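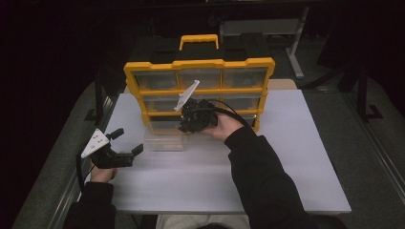

Hello again from the back bedroom, and happy June 2026 to those of you who've been asking where I went. I've been sorting buttons. My aunt in Toledo moved to a smaller place this spring and handed me three cookie tins of them, and I said yes before I'd lifted one. They're heavy! I'd guess up to 3000 buttons all told, plus a few hooks, a thimble and a key that fits nothing in her old house or mine.

I started by color, which everyone does, and it was a mistake. You end up with a huge heap of white and off-white and you're no better off than before. So I tipped it all back together (painful) and went by size first, then by how they attach – shanks in one lot, sew-throughs in the other. Color comes last, and only for the sizes I use on shirts. It took me four evenings and most of an audiobook about lighthouses that I can't say I followed.

A few things I picked up along the way. Small drawers beat big jars, at least for me, as I never did reach the bottom of a jar. If you have a matching set, run a thread through the lot and knot it before it goes away, or you'll be hunting for the sixth one at midnight with the cardigan in your lap. And wash old buttons gently. I used a bowl of lukewarm water with a drop of dish soap, then laid them on a towel overnight. Leave out anything covered in fabric or leather, and anything that looks like it might be painted. I lost the pattern off a very sweet little flower that way and I'm still sore about it.

Ayuba Aryee wrote in after the last newsletter to ask what I do with the odd ones, the singles with no partner. Mostly I put them on cushions and tote bags, where nobody expects them to match. I've also set 200 of the nicest aside for the swap table in Pleswood this September, so do come and dig through them if you're nearby. Bring your own odds and ends too, and a bag to carry home whatever you fall for. Zippers are welcome, elastic please not – it perishes and then it gets on everything.

Next time I want to get into buttonholes, by hand and by machine, and why mine always come out a hair too short. If you've got a trick for spacing them on stretchy knits, please send it along, I'm all ears. I have a green cardigan that has been waiting for its front since winter, and I'd like to wear it before it gets cold again.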